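Open day walk-round: checklist with comments
Skondholm automation workshop, ground floor
Visit date: 26 July 2025
Checked by: Evaristo Jaramillo
Visitors: two groups, 11 in the first and 10 in the second

Marks used: OK, OK with comment, Action. Items marked Action were to be closed before the first group came in unless the comment says otherwise.

Hand-held gripper demonstration, keyboard table.
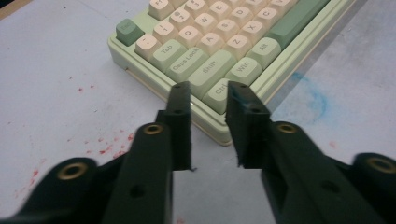
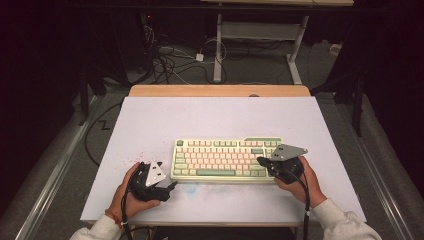
SECTION 1. ARRIVAL AND BRIEFING

1.1 Visitor list printed and at the front door. OK.

1.2 Sign-in sheet has a column for arrival and a column for leaving. Action. The leaving column was missing. Drawn in by hand, and the file needs changing so that we don't print the old one again.

1.3 Safety talk given before anyone enters the workshop. OK with comment. The talk took seven minutes. The Hostarska party asked for a written copy and we had none to give them. One side of A4 would do.

1.4 Long hair tied back, lanyards off. OK with comment. Two visitors kept their lanyards on and were reminded at the door. Put a box by the door for them next time.

1.5 Fire exits pointed out. OK.

SECTION 2. GRIPPER TABLE

2.1 Table steady, brakes or feet checked. OK.

2.2 Tabletop clean. OK with comment. Pink or red specks and a blue stain on the white top. Marks only, no hazard. Try the cream cleaner, and if that fails leave it alone.

2.3 Gripper fingers checked for sharp edges. Action. The cut edges of one fingertip are rough and slightly chipped, and there is a small burr on the other. File both down before visitors are allowed to hold the grippers.

2.4 Pivots and brass inserts seated, no play in the linkage. OK.

2.5 Gripper cables clear of the jaws and not pulling on the wrist. OK with comment. Keep the clip on the right-hand cable. The left-hand one should have the same.

2.6 Jewellery. Action. Bracelets and watches to come off before picking up a gripper, and this goes for our own people as well as visitors. Add to the safety talk.

2.7 One person handling the grippers at a time, others standing back. OK with comment. The second group crowded in during the keyboard part. Tape a line on the carpet.

2.8 Spare keyboard to hand. OK. It is in the Strebel crate under the stairs.

SECTION 3. FLOOR AND CABLES

3.1 Walkways clear. Action. A black cable runs across the carpet beyond the table, with a bend in it that would catch a foot. Cover it or move it back.

3.2 Floor rails marked. Action. Metal rails on both sides, grey carpet between. Bright tape along the full length — visitors look at the table and not at their feet.

3.3 Cables under the rear desk tidy. Action, not urgent. Black and white cables in a heap with a power adapter among them. Visitors do not go there, but it looks poor and makes fault finding slow. To be done by March.

3.4 Tripod legs out of the visitor route. OK with comment. Fine as placed. Do not let anyone shift them out for a better view.

SECTION 4. ARM CELL

4.1 Gate switch stops the arm when opened. OK. Tested seven times, stopped each time.

4.2 Emergency stop within reach of the presenter. OK.

4.3 Speed limit set for visitors. OK with comment. It had been left on the setting from the Watovport job and was changed back. Whoever opens the cell should read the setting out loud to a second person.

SECTION 5. CLOSING

5.1 Everyone signed out. OK with comment. One visitor left by the side door and had to be phoned.

5.2 Power off at the cell and at the gripper table. OK.

5.3 Near misses or injuries. None reported.

Signed: E. Jaramillo
Copy to the workshop folder and to reception.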